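Clelton Hall Residents' Association
Minutes of the November House Meeting
Held Wednesday at 7:00 p.m. in the ground floor lounge
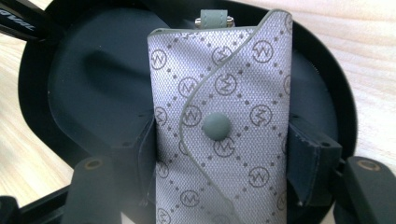 Item 4: gray key pouch with snap closure and circular monogram print

1. Call to order
The chair, Saimi Toivonen, called the meeting to order at 7:04 p.m. A quorum was present. Apologies were received from Mr. Vaněk.

2. Minutes of the previous meeting
The minutes were approved with one correction. Under "Bicycle storage," the word "east" is to read "west."

3. Front door locks
The chair reported that Dradolia has finished replacing the cylinders on the street door and the garden door. A total of 44 new keys were issued, and old keys no longer open either door. Residents of the third floor reported that the garden door must be pulled firmly before the key will turn. The chair will raise this with Dradolia under the existing service agreement.

4. Unclaimed property
The contents of the lost property drawer were reviewed. The key pouch remains unclaimed. It is a tall, light silver-gray fabric case with a curved front flap, gray piping and a round snap button. The print is of dark gray circles, each with a zigzag letter that may be read as an M or a W. A short loop at the top holds a small silver metal fitting. Mrs. Pevow asked whether the letter might be an owner's initial. The chair considered it part of the pattern and not a reliable means of identification.

It was agreed that a person claiming the pouch must say where and in which week it was lost. It was further agreed that the notice by the mailboxes will be reposted and that the pouch will be kept in the office until the next meeting. An umbrella and two scarves held since spring will be given to the thrift store.

Moved, seconded and carried, with one abstention.

5. Key hooks and labels
A proposal was made to install a board of labeled hooks in the office for the laundry, attic and meter room keys. The quoted price was $175, including fitting. Members asked that labels show a number only, without the name of the room. Approved on that condition. Spending from the small works fund is limited to $500 for the season, and $300 of this was still available before the vote.

6. Other business
The stairwell light on the second landing was again reported as flickering. Referred to the building manager.

A request to move the meetings to an earlier hour was deferred.

7. Adjournment
The meeting adjourned at 8:10 p.m. The date of the next meeting will be posted in the lobby.

Approved for circulation: Saimi Toivonen, Chair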